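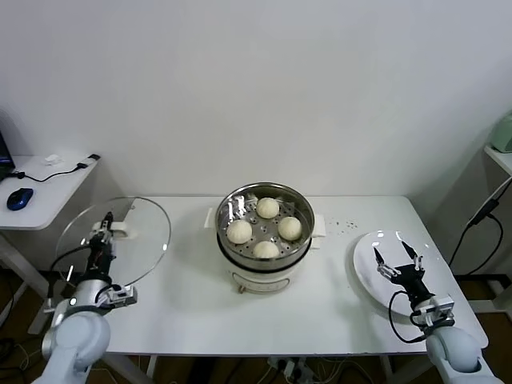 Left gripper with the steamer lid, right gripper open over the plate, four buns in the basket.

Tetero Kitchen Kit: README for the steamed bun task pack

Maintained by Citlali Gallegos and Eusebio Grajales. Bug reports go to Citlali. Complaints about the buns go to Eusebio, who bought them.

What you get

The pack is an add-on for the Tetero two-arm kit. It holds 817 recorded episodes of one job: take the lid off an electric steamer, move the buns to a plate, put the lid back. If that sounds like a small job, you have never watched a robot think about a glass lid.

Each episode has head camera video, joint positions for both arms, gripper opening, and a one-line instruction in English. There is also a starter policy, a config file, and a replay script that works on most days.

What you don't get

A steamer, a plate, or buns. Any electric steamer with a lid handle the gripper can close on should do. We trained with one model only, so expect some sulking if yours is much taller.

How it was recorded

All episodes were teleoperated at our Clodville workshop by Sum-yee Kao and Yesenia Carhuamaca. Sum-yee is fast and Yesenia is tidy, and you can tell which is which from the joint speeds. The operator field is in the metadata if you want to split on it.

Background clutter was left as it was. Cables, shelves and side tables move around between sessions, and so do crumbs. We count this as variety and charge nothing extra for it.

Splits

train: 437 episodes, lid removal through last bun
extra: the other 380, which include retries, slow grasps and partial runs
There is no official test split. Please hold out your own and tell people how you did it.

Labels

success: the buns called for are on the plate and the lid is back on the pot
partial: at least one bun made it
dropped: a bun or the lid left the gripper early

Lid drops are rare. Mercedes Rivadeneyra wrote the grip force limits after the first one and has not been asked to relax them.

Known problems

The transparent lid is hard on depth sensing. Use color video for the lid stage and save yourself an afternoon.
Buns stick to the tray. The starter policy pulls straight up, which sometimes leaves the bottom of the bun behind. The success label doesn't care. You might.
Plate position varies a lot. The policy copes with a shifted plate better than with a tilted one.
Version 2 renamed gripper_l to left_gripper. Old scripts will fail loudly, which we prefer to the quiet way.

Running the starter policy

Clear the reach of both arms, home the robot, load bun_config, then start in slow mode. Keep a hand on the stop button for the first few runs - full speed can wait until you trust it.

License

Research and classroom use is free for kit owners. For anything you plan to sell, write to Echeverri, who handle our licensing and answer mail before noon.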